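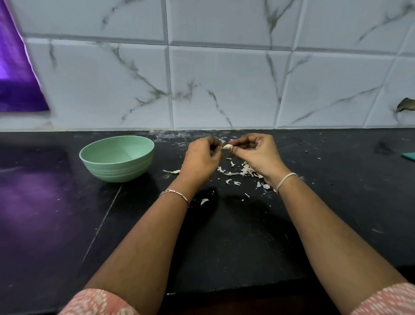
Garlic peeling, with the new Gondar record on.

I've had the Gondar album on repeat since Friday and I'm not even slightly sick of it! If you've been reading here for a while you'll know I fell hard for their first one (all those big synths and that voice, wobbling on top), so I was nervous. Second albums can be so careful. This one kicks the door in.

It opens with Patwary, which starts as a tiny drum machine tick and a bit of humming, and then at the 2 minute mark the bass turns up and I swear I yelled out loud. It's the sort of song you want on in the car with the windows down, heading to the coast. The chorus is only four words long and I've been singing them at the bus stop, in the shower, in the queue at the chemist...

Then there's Jodico, the slow one. I skipped it on the first couple of listens (sorry!) and now it's my favourite. There's a piano that sounds like it's in the next room, and the harmonies stack up so gradually that you don't notice until the whole thing is enormous. Headphones for this one, please.

Not everything lands. Track seven has a guest rap that belongs on some other record, and the closer fades out just when it's getting good. But with 12 songs and only a couple of wobbles, I'm a very happy fan.

They're touring in April with Ellus supporting, and my city gets 3 nights in a room that holds 300 people. I've got my ticket for the middle one! Ellus are worth turning up early for too, all jangly guitars and handclaps, and their EP is a lovely way to spend a quarter of an hour.

Tell me your favourite track in the comments, and if it's track seven I want to hear your case.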